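House rules for a two-arm bench

Posted Jul 23, 2024

I keep getting asked for the rules we use on the two-arm bench at Tarkport, so I'm putting them on the blog. We wrote the first version in March and have changed it twice. It fits on one sheet.

Before power-up, both arms go to their parked pose and someone runs a hand along every cable. Each loop needs enough slack for full wrist travel, but it can't hang where the other arm's elbow goes. Cable snags caused most of our stops in the spring. Over 200 runs were logged by then, and the notes made that easy to see.

Only one arm may be in contact with the assembly unless the step sheet says both. The other one waits outside the handover line. Speed stays at the low setting for any step with metal parts.

Loose parts get a fixed spot on the cloth, in the open and clear of both parking positions. If a gear rolls, stop the run. Don't reach in for it.

Fingertips and brackets are printed, so they wear. We check them every 2 days and replace a tip at the first crack. Orange for tips and green for brackets was Amaral's choice of filament, and we kept it. Labels stay on the arm and stay readable. 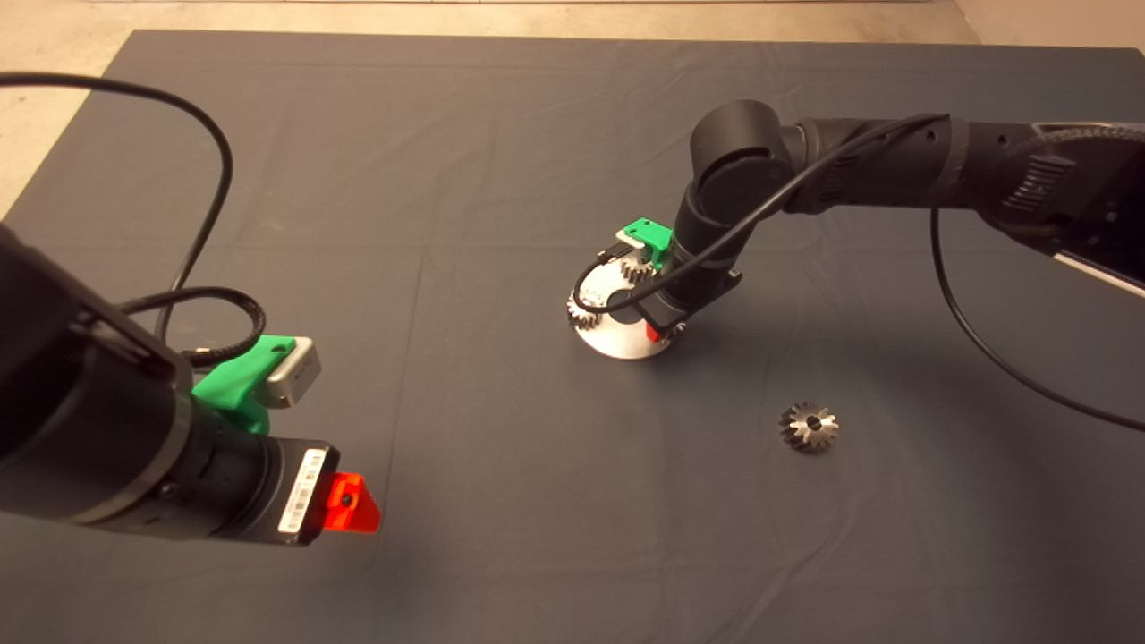 Gear assembly on the gray cloth, with one bevel gear set apart.

The camera brackets are the part I'm least happy with. The Norkar checklist we started from says to check the mount screws weekly. We do it every morning now, and after any bump, however small. If a bracket has moved, the calibration gets redone before the next run.

Run 141 is the one I point new people to in the log. The arm stopped, the operator wrote down why, and the note took six lines. Write yours like that.

The Finditz bench gets its own sheet next month.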